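Cell 2 notebook, July

08:15. Arm stopped overnight on a gripper fault, finger did not reach closed position in time. Controller log shows the same fault 8 times since the hose change. Supply at the regulator normal. Cleared it, jogged home, no collision marks on the wrist.

Pulled the Draltent fittings at the gripper one at a time. Lower one leaked under soap solution with the valve energized. Cut the hose back, square end this time, reseated, no bubbles. Left the other fittings alone.

Linkage was stiff at the end of travel. Wiped out the old grease, put in Lorente light grease, worked it by hand. One bracket screw had backed out a little. Threadlocked and marked with paint pen.

10:40. Payload data still had the old Orkevar finger set in it. Entered the current values and saved a backup to the Borkero share. Ran 40 open/close cycles in air, no fault.
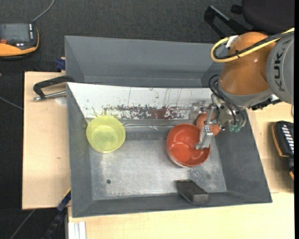

Bin picks restarted at reduced speed, override 40, with the tool frame as taught before the fault. Bowls and loose parts in the gray bin. Red bowl is the awkward one: one finger has to go down inside the bowl while the ball-like object sits right behind the rim, so the approach has little room on that side. The yellow cable and the black one tied to it loop in front of the wrist housings. Watch that loop when the last axis turns past 220 degrees, and add a second tie if it starts to swing. Paint on the white panel is chipped along the bottom edge. Raise the floor limit in the program by 2 mm before going back to full speed.

To do: order spare fittings, same size. Check bracket screws again after the next long run. Cycle time not measured yet.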